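Tabletop Knickknacks – README

Hi, and thanks for downloading this. It's my folder of photos of small household things on a table, plus one spreadsheet that says what's what. I started it in October when I was clearing out the shelf in my hallway in Hamovville and couldn't believe how much stuff I had that does nothing except sit there and look cheerful. Piggy banks, push buttons, paperweights, a salt shaker shaped like a lighthouse – that kind of thing.

Last updated Wed 8 May.

What's in the folder

There are 729 photos in the main folder, and 591 of those have a finished row in the spreadsheet. The rest are waiting on me to sit down with a cup of coffee and type. File names don't mean anything, so please go by the spreadsheet and not by the order they show up in.

The columns are: item, main color, finish (shiny, matte, fuzzy, mixed), cloth, neighbors and notes. "Neighbors" is whatever else is sitting on the cloth with the main item. I used to leave that one blank and then regretted it, so some of the early rows are thin. Sorry!

The cloths

I have 4 cloths in rotation and they make a bigger difference than you'd think. The plain gray one is good for anything bright. The checkered one is mostly there because I like it. The mountain one is my favorite by a mile, all those blues with the jagged peaks and the pale yellow glow off to one side, and gold things look terrific on it. It wrinkles if you so much as look at it, and I gave up ironing it pretty early on. If you need a perfectly smooth background, filter on cloth = gray.
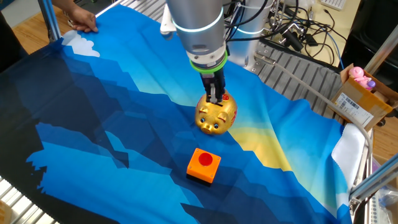

Gold piggy bank and orange box with a red push button, mountain cloth.

The pig gets its own little section in the spreadsheet. Main color is gold, finish is shiny, and I put the red decorations in the notes so you can find it by searching for either color. Shiny items are a pain to label, by the way. A gold surface picks up whatever is near it, and I went back and forth on whether to write down the color of the thing or the color I was seeing. I settled on the color of the thing. If you disagree, there's room in the notes column and I won't be offended.

The button box is filed under "buttons and switches," main color orange, with red in the notes. When two items share a cloth, the bigger one gets the row and the other goes in neighbors.

Where the names come from

Item names are my own everyday words, so it says "piggy bank" and never "coin receptacle." A friend's shop list from Jondton gave me the groupings, and I trimmed those down a lot. The spreadsheet template is called Gilbert (long story, old family dog) and you'll see that name at the top of the file.

Known problems

At least 80 rows still say "misc" under item. I'm working through them slowly.

Blue and navy got mixed up in the cloth notes for a while. I've fixed the ones I found.

Using it

Take whatever you like for your own projects, classes, crafts or labeling practice. If you pass the folder along, please keep this README with it and mention Arkamex, the name I put all my photo folders under. Corrections are very welcome – just send me the row number and what it should say.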